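Furniture oils and waxes: questions we get asked

Do I need a special oil for each kind of wood?
Mostly no. The trade would like you to have one tin for oak, another for walnut and a third for "exotic hardwoods", but read the backs of the tins and the contents are often very close. Pick one decent oil and learn how it behaves.

Is "natural" oil safer than the other sort?
The word on the front tells you next to nothing. Raw linseed oil is natural and takes an age to dry. Plenty of oils sold as natural have driers and solvent in them as well. If you want to know what is in the tin, ask the maker for the safety sheet. If they won't send one, buy something else.

How many coats?
Two thin ones for most tables. We have seen instructions asking for 6, and we notice that they come from people who sell oil. Bevan Ellery, who runs our Thursday bench at Kercombe, did one half of an old door with two coats and the other half with 6. After a winter in the Nokance workshop he couldn't say which was which without looking at his notes.

Can I put wax over oil?
Yes, once the oil has dried. Wax gives a nice feel and not much else. It won't stop a hot mug or a spilt glass of wine, whatever the label promises.

Will oil "feed" the wood?
Wood is dead. It doesn't eat. Oil darkens the surface, brings up the grain and slows down water getting in, and those are good enough reasons to use it. 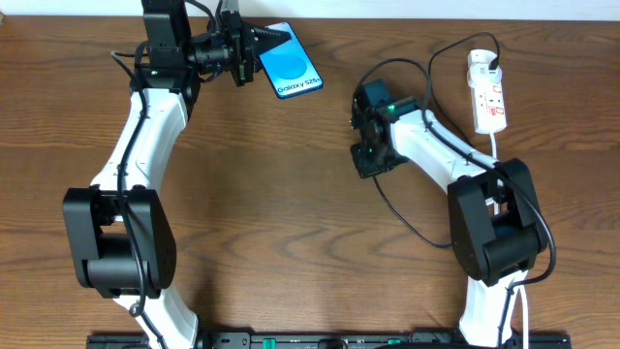

Page last changed: November

What about dark streaks in the grain?
Leave them alone unless you know they are stains. Wavy dark grain is how some boards grow, and people have sanded a good top half to death trying to get rid of it. A black ring or a patch that cuts across the grain is a different matter, and may be iron or water.

What grit should I stop at?
For an oiled top, 180 does us fine. Going finer makes the surface shiny before you start and can leave less oil in it.

Do the "revival" sprays work?
For an afternoon. Most of the ones we have tried left a shine that wiped off with the dust. We gave Bunting and Orkstead tops the same treatment, one with the spray and one with a damp cloth and a dry one after it, and preferred the cloth.

Is hard wax oil as tough as varnish?
No, though you'll be told so. It is easier to patch – you can rub down one bad spot and go over it – and for a kitchen table we think that matters more. If you want toughness, use varnish and accept that one day you'll be stripping the lot.

What do I do with the rags?
Please take this one seriously, as it's the only scare story about oil that is true. Rags with drying oil on them can heat up and catch fire when bundled. Lay them flat outdoors until they go stiff, or soak them in water before binning them.

Can you recommend a brand?
We don't.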